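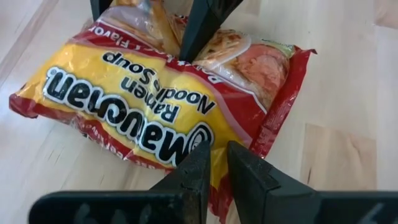
Emia at the Table: Two Arms and a Lot of Noodles

Gallery page, put up 18 April 2020. Build notes are mixed in with the captions, as usual, so scroll at your own pace.

Welcome back, or welcome for the first time if you came over from the Prelten workshop page! Emia is the name I gave to a pair of tabletop arms that I have been building in the evenings, first at home on a card table that wobbled, and now on a proper wooden bench in the shared room at Prelten. The job I set for it is a small one. It picks packets of ramen up off the table and puts them in bins, and with luck it puts the right ones in the right bins. I have wanted a machine that could tidy up after me since I was tall enough to make a mess, and noodles seemed a cheap place to begin.

I get asked a lot why I didn't start with wooden blocks like everybody else. Well, I did start with blocks, and the arms got good at blocks, and then I put a bag of something on the table and it all fell apart. A block has six flat sides and stays the way you left it. A ramen packet is a crinkly pillow with a brick inside it, and the brick slides a little, and the ends stick out in stiff crimped strips that look like a handle and make a very poor one. The whole thing is shiny too, so every lamp in the room turns up in the plastic as a white streak. If you want to find out what your gripper is really made of, buy noodles.

Both hands on one packet

Beef flavor, upside down on the wood, with both grippers in close. I love the view from the wrist. You get used to looking down at the bench from your own height, and then you see the same bench from just behind the fingers and a packet of soup fills up the whole world.

Two-handed work came late in the build and it is still the part I fiddle with most. One arm alone can pinch a packet if the plastic bunches up nicely between the fingers, but if it grabs only the film and misses the noodle block, the packet hangs like a wet sock and swings on the way to the bin. With two arms, one can steady while the other gets its grip. That is the theory, anyway, and the theory has taken up most of my spring – both arms want to be in the same few inches of air, and neither has any manners. I ended up writing a rule so plain that I was a bit embarrassed by it: whichever hand closes first owns the packet, and the other one must open and back up before anything gets lifted.

Fingers

The fingers are black plastic and they taper toward the tip. I went through more shapes than I care to remember. The first set were flat paddles, and they were fine for blocks and for picking up a sponge, and hopeless for anything lying flat, as they couldn't get down under the edge. Narrow wedges do much better. They pick up scuffs from the table after a while, and I used to sand those off, until I noticed that a slightly rough finger holds shiny film better than a fresh one. So now I leave them be and call it seasoning, like a frying pan.

If you are printing your own, print spares. Print them before you need them, and put them in a jar with a lid, in a place you will remember.

The bench

I am very fond of this bench. It is pale wood made up of different planks, with plenty of grain, and it came out of a bakery on Beyene Street that was getting new counters. The wood was a gift to the room and the only condition was that we carry it ourselves, which took an entire afternoon and one doorway that we had to measure three times.

The black metal rail along the back edge is what made the whole project calm down. On the card table I had clamps, and clamps creep. You line everything up, you run the arms for an evening, and by the end one base has shifted by the width of a pencil line and every grab lands a little to the side. I spent a good two weeks blaming my software for that. With the bases on a rail I can loosen them, slide them, tighten them up and find them in the same spot the next evening.

The seams between the planks gave me some trouble early on. My first try at finding packets looked for long straight edges, and a bench made of planks is nothing but long straight edges! There was a stretch when Emia would reach with great confidence for a line in the wood. I could have thrown a plain cloth over everything, and a couple of kind people suggested it, but I'd carried that wood up the stairs and I wanted to look at it. So I collected more practice runs instead, at different times of day, with the packets turned every which way.

Bins and packets

The bins are ordinary plastic ones, one clear and one dark gray that you can sort of see through. I chose them for their size and gave no thought at all to the material, and I would do that differently now. Clear plastic is hard for a camera in much the same way it is hard for a bird. The walls hardly show up, but whatever is behind them does, and more than once the arm has gone for a packet that was already safely put away inside the bin. It was so earnest about it, too, tapping its fingers on the rim. 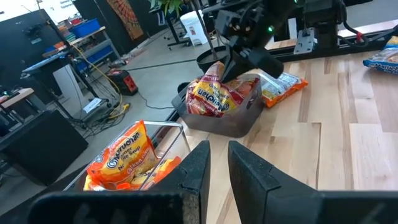 The dark bin has been easier from the start. The sides slope, so a packet that lands badly tends to slide down and settle, and the arm can let go a little high without much harm done. Letting go turned out to be a skill of its own. I had put all my effort into grabbing and treated the release as a thing that would take care of itself, and for a while every packet left the gripper with a small toss, like someone dealing cards in a hurry. Slowing the fingers down fixed most of it. Waiting a moment before pulling the arm back up fixed the rest.

As for flavors, I keep a mix on hand so that there are different colors of packaging to tell apart. Yellow ones with red on them are easy to spot on pale wood. The orange ones are nearer to the color of the bench under a warm lamp, and I keep a closer eye on those. I like having a blue one around as well. It is the packet I put out at the end of a long evening when I would like to see something go right.

Cables and the rest of the room

Every arm has its cables, and every cable wants to be where the arm is going. I run mine up along the arm with enough slack for the wrist to turn all the way over, and then back behind the rail. Leave more slack than you think! My neatest wiring job, the one I was proudest of, pulled a connector out the very first time the arm stretched for the far corner.

The wrist camera mount is the Ondent pattern, the small one, drilled out slightly to suit my screws. I had a bigger mount before that and it knocked into the bin walls whenever the hand went in deep. If you're choosing between the two, choose small and put up with the tight fit when you plug the cable in.

The room itself is a room that people use for all sorts of things, with a gray concrete floor, shelves with blue storage bins on them, and a plant that I have grown quite attached to. Working there beats working at home in nearly every way. There is space to step back, and someone is often around to hold the other end of a tape measure, or to ask a simple question that makes you see you've had two settings swapped since suppertime.

Some figures for those who like them

I keep a notebook next to the bench and make a mark for each try. The total stood at 2,002 tries when I last added it up, and that goes all the way back to the card table. The first 300 were blocks only. The next 400 were one arm and one packet, and those are the pages with the most crossing out. The two-handed runs are the newest, and there are 108 of them so far. I know that is a small pile by the standards of people who do this properly, but each one of those was set up by hand, and I have the crumbs to show for it – a dropped packet can be dropped only so many times before it is more of a noodle powder.

Retired packets go home with me. I have eaten a great deal of broken ramen this year and it tastes just fine.

Coming up

In June I would like to try a third bin, and packets that overlap, which is a thing I have been carefully avoiding by spreading them out before each run. I also want to rewrite the part that decides which arm goes first. It favors the left one for reasons I put in months ago and can no longer follow.

The finger files and the rail spacing are on the Emia page at Prelten, and you are welcome to them. If you build a pair, please send pictures, and tell me what you ended up using for bins.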